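Mirnside (novel): page count and edition differences

kestrel_spine
My Drarine paperback of Mirnside runs to 275 pages. The library catalogue lists 345. Is the Prosaris edition a longer text or just larger type?

tolpuddle9
Larger type. The extra 70 pages are leading and margins. Same chapters, same order. 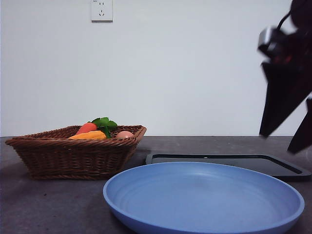

gumleaf_reader
Disagree. Prosaris restored the ferry inquest in chapter 9, which Drarine cut. It changes how you read the neighbour's confession.

tolpuddle9
My Drarine copy has the inquest. Check the printing.

kestrel_spine
Mine is the June reprint. No inquest.

gumleaf_reader
Then the cut was made at the reprint. I'll amend the catalogue entry.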